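Planning and Budgeting for a Handheld Gripper Program

Guidance for departments preparing an equipment request

Purpose

These instructions are for department leads who intend to buy handheld grippers for recording household tasks, such as sorting clothing and making beds, for later use in training robot arms. They cover the steps from the first needs statement to the final purchase request. Requests that follow the steps in order are normally reviewed in a single round. Questions about the form should go to Imelda Baluyot in Equipment Planning. Questions about account codes should go to Erlinda Tolentino in Finance.

Step 1. Write the needs statement

State which tasks will be recorded, in what kind of room, and by how many operators at one time. Keep the statement to one page. Do not name a supplier at this stage.

List the objects to be handled by type. Clothing and bedding place different demands on a gripper than cups or boxed goods. A thick jacket needs a wide jaw opening, and thin cloth needs a finger pad with enough grip to hold a single layer. A request that says only "household items" will be returned for more detail.

State also whether the work will take place in a fixed room or in occupied homes. Work in homes requires carrying cases, spare batteries and a plan for copying data away from the office.

Step 2. Decide how many units to request

Begin with the number of operators who will work during the same shift. Each operator needs one gripper for one-handed tasks and two for tasks such as folding. Add spare units at the end of the calculation and show them on a separate line.

The Plemine pilot may be used as a model. That team requested five units: two operators with a pair each, and one spare. The spare was in use for most of May while a worn jaw was being replaced, and the team finished its planned recordings without renting equipment.

Step 3. Compare suppliers on the same terms

Obtain at least two written quotes. The two suppliers now registered with this office are Mudo and Trostari. Mudo sells the gripper, mount and pads as one kit. Trostari prices each part separately, and its quotes look lower until the mounts and pads are added. Enter both on the comparison sheet as complete working units.

Ask each supplier to confirm the following in writing:

Unit price, with pads and camera mount included
Price of a replacement pad set
Delivery time for the first order and for spare parts
Length of warranty, and whether finger pads are covered
Whether pivot screws and jaw arms can be replaced by the user
Weight of the complete unit, with camera and battery fitted

For the current cycle, the planning price for one complete unit is $958. Use this figure in the draft budget and replace it with the quoted price before submission.

Step 4. Hold a trial with real materials

A supplier demonstration on a clean table does not meet the trial requirement. The trial should use the same kinds of objects named in the needs statement, in a room with furniture and ordinary clutter. Include heavy garments, slippery fabrics and items piled on top of one another. Two operators should work at the same time for at least part of the session, so that reach and crowding can be judged.

Record which items were difficult to grasp, how long operators worked before needing a rest, and whether any part loosened. Attach these notes to the request.

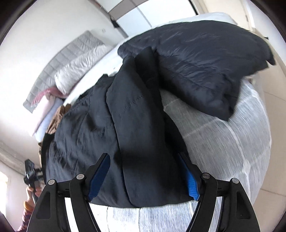 Should finger pads be budgeted as part of the gripper or as a supply?

Budget the first set with the gripper and every later set as a supply. Pads wear faster than any other part, and the replacement sets are charged to the operating account. Moving them later from the equipment account requires a transfer form signed by Finance.

Step 5. Add the costs outside the unit price

The grippers are often less than half of the full request. Review each of the items below and enter a zero where one does not apply.

Storage and data transfer. Estimate the hours to be recorded each week and ask the data office for the matching storage charge.

Operator time. Include training, setup and cleanup as well as recording. New operators should have one paid practice shift before their recordings are counted.

Materials. Clothing, bedding and storage bags may be bought for this purpose. Set aside $600 for the first set. Used items in good condition are acceptable and give a wider mix of fabrics.

Repairs. Include a small stock of screws and pads, along with the tools recommended by the supplier.

Transport. Departments working in homes should include parking, mileage and padded cases.

Step 6. Plan the schedule

Count back from the first day of recording. Allow 21 working days from approval to delivery, then one further week for assembly, checking and operator practice. Do not book homes or hire temporary operators until the supplier has confirmed a shipping date in writing.

Departments that expect to share equipment should settle the calendar before applying. The Uchida building has one locked storage room for shared units, and space in it must be reserved on the request form.

Step 7. Submit the request

Send the needs statement, comparison sheet, trial notes and budget as one file. The department lead must sign the first page. Requests received by 4:00 p.m. are logged the same day.

If the request is approved in part, the department may either accept the lower number of units or withdraw and apply again in the next cycle. A reduced approval does not carry forward, and the remaining units must be requested on a new form.

After delivery

Check each unit against the packing list before signing. Open and close the jaws through their full range, inspect the pads, and confirm that the camera mount is firm. Report any fault to the supplier in writing and send a copy to Equipment Planning. Asset labels are issued once the signed packing list has been received, and units may not leave the building without them.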